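Home Food Preparation – Course Notes
Unit 4: Surfaces, Boards and Cross-Contamination

These notes go with the Thursday session. Read them before class and bring them with you, as the group exercise uses the terms set out in section 2. The reading from Unit 3 on storage temperatures is assumed.

1. Why the work surface matters

Most foodborne illness traced to home kitchens comes down to a few ordinary mistakes. Food is left out too long, it is not cooked through, or something from a raw item gets onto an item that will be eaten without further cooking. The last of these is what we mean by cross-contamination. The work surface, the board, the knife and the cook's hands are the usual routes. 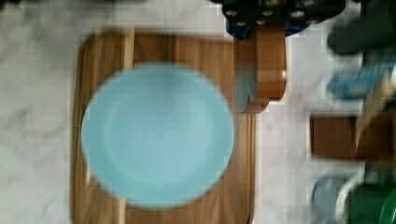

Notes by Tudor Ene
Kirberg Evening School, Household Skills Program

2. Terms

Cleaning means removing visible soil, grease and food residue, normally with hot water and detergent.

Sanitizing means reducing the number of microbes on a surface that has already been cleaned. A surface that still has food on it cannot be properly sanitized, as the residue uses up the sanitizer and shields whatever is underneath.

Direct transfer is contact between two foods, such as raw chicken dripping onto lettuce in the refrigerator.

Indirect transfer goes by way of an object or a hand. A knife used on raw meat and then on bread is the standard case.

Ready-to-eat food is anything that will not be cooked again before serving. Salad, fruit, cheese, bread and cooked leftovers served cold all belong in this group.

Students often mix up the first two terms in the written test. If you write "clean" where you mean "sanitize," you lose the mark.

3. Board materials

Wood. A hard, close-grained wood such as maple is a good choice. Moisture is drawn down into the grain, and bacteria carried with it tend to die off as the board dries. This only helps if the board does dry. Wood should not be soaked, and most wooden boards should stay out of the dishwasher. Heat and long wetting open the joints and cause cracks.

Plastic. Plastic is light, cheap and usually dishwasher safe. It is easy to clean while new. Knife scars are the problem – once the surface is deeply cut, residue stays in the grooves even after scrubbing. Replace a plastic board when the scoring can be felt clearly with a fingernail.

Glass and stone. Neither absorbs anything and both wipe down easily. They are hard on knife edges and food slides on them. We do not use them for cutting in this course.

Bamboo. Strictly a grass, but treat it like wood. It is harder than most woods and dulls knives a little faster.

4. Countertops

Marble is attractive and stays cool, and for that reason it is liked for pastry. It is also porous to some degree and reacts with acid. Lemon juice, vinegar and tomato will leave dull spots, called etching. Use a mild, pH-neutral detergent and avoid vinegar-based sprays. Ask the supplier before using bleach on any natural stone.

Granite is less sensitive to acid but should be sealed. Laminate needs no sealing, though water can get in at the seams and swell the core. Stainless steel is the standard in commercial kitchens and takes nearly any food-safe sanitizer. 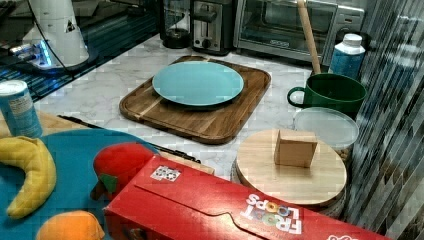

Page last changed: October

5. Order of work

Where only one board is available, prepare ready-to-eat items first and raw meat or fish last. Wash the board between tasks in any case. With two boards, keep one for raw meat, poultry and fish and the other for everything else. Mark them, or buy them in different colors.

Plates follow the same rule. The plate that carried the raw burgers out to the grill does not carry the cooked ones back. This mistake is more common outdoors, where the sink is further away.

Do not rinse raw poultry. Rinsing spreads droplets over the sink and nearby counter and does nothing that cooking will not do better.

6. Washing a board by hand

Scrape off loose food. Wash both faces and all edges with hot water and detergent, using a brush along any groove. Rinse. Apply sanitizer if raw meat or fish was cut, and follow the label for strength and contact time. Stand the board on edge to air dry, with space on both sides. A board laid flat on a wet counter stays damp underneath and may warp.

Cloths and sponges need the same attention. A damp sponge used all week can put back more than it takes off. Change dishcloths daily and wash them hot.

7. Group exercise

Work in pairs. Plan the preparation of this meal using one board, one knife and one sink: roast chicken pieces, green salad with raw onion, and sliced bread. Write down each step in order, and mark every point where hands, board or knife must be washed. Then do the plan again with two boards and note which steps change.

The section counts for 12 of the 18 marks available in this unit. The other marks are for the definitions in section 2.

8. Before next class

Look over the boards you have at home and note the material and condition of each. Write a paragraph, 200 words at most, on which ones you would keep and which you would replace. Hand it in at the start of Unit 5, which covers knives and sharpening.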